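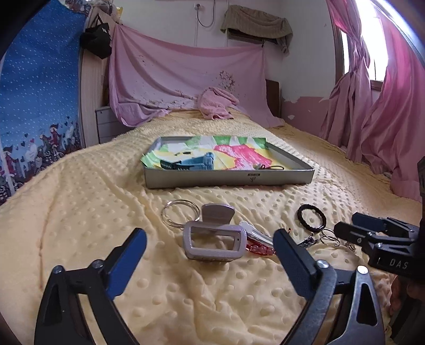 Page 3 of 4

**Thread: Getting pilling off a minky blanket (and which detergent?)**

**walletti_mom** wrote:

Going back to the washing question from page 2. I did what was suggested: cold water, gentle cycle, half the soap, no softener. The dots still feel flat at the fold lines. It's the Teteline throw, bought in December, and it has been through the machine 12 times. Do I keep going or is it done?

**quiltbarn** wrote:

It isn't done. What dryer setting are you using? Heat is what flattens minky. The fibers are polyester and they soften and stick together at the tips. Air fluff only, and take it out while it's still a little damp.

**walletti_mom** wrote:

Medium. The tag says tumble dry low, so I guess that's my answer.

**dot_and_hem** wrote:

I don't agree that heat is the whole story. I dry mine on low every time and the pale ones still go flat where people sit on them. That's pressure and body oil. Try 1/2 cup white vinegar in the rinse, hang it over a rail, and brush it with a soft baby brush when it's dry. Brush in one direction.

**quiltbarn** wrote:

Vinegar every wash is hard on the rubber seals in a front loader. Once in a while, fine. I wouldn't make it a habit.

**dot_and_hem** wrote:

I've done it for 4 years with the same machine. No leaks.

**lewis_creek** wrote:

Mine is a top loader, so no opinion on the seals. Check for hair clips and keys before you wash. A claw clip went through with my pale yellow one and the teeth pulled a row of loops on the backing. I trimmed them with small scissors. Don't pull them.

**walletti_mom** wrote:

Good to know. Did the spot show afterward?

**lewis_creek** wrote:

Only on the back. You have to look for it.

**hemstitch17** wrote:

Has anyone used the Hemine liquid? The store in Lewis carries it in the small bottle. I have two crib blankets to wash and I want something with no scent.

**quiltbarn** wrote:

I use it. No smell that I can tell. It doesn't suds much, so don't add more because you think it isn't working. Too much soap leaves a film and then the dots feel stiff.

**dot_and_hem** wrote:

It's fine but it costs too much for what it is. Any free and clear detergent will do the same job.

**walletti_mom** wrote:

Edit 1/6/25: washed it cold again, air fluff, then brushed it. The middle is softer. The fold lines are better but still there. I'm going to roll it for storage from now on and leave the vinegar alone.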